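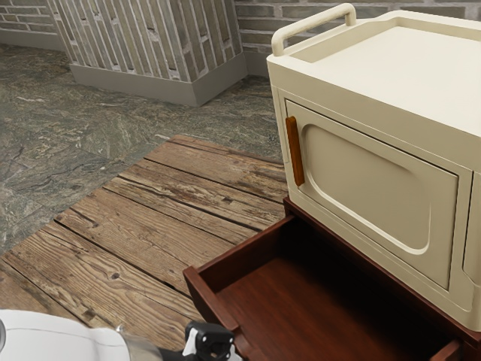

Samina Mirani has objected that a planner tuned on open drawers says little about closed ones. We therefore report the two cases separately. The Jutis planner was run for 384 simulated trials, 107 of them with the drawer closed at the start. Contact checks use the close camera view alone.

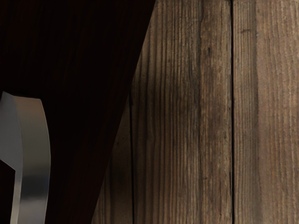 Figure 2. Close view: gripper finger, with wooden planks at right.

Planner settings were the same in both cases.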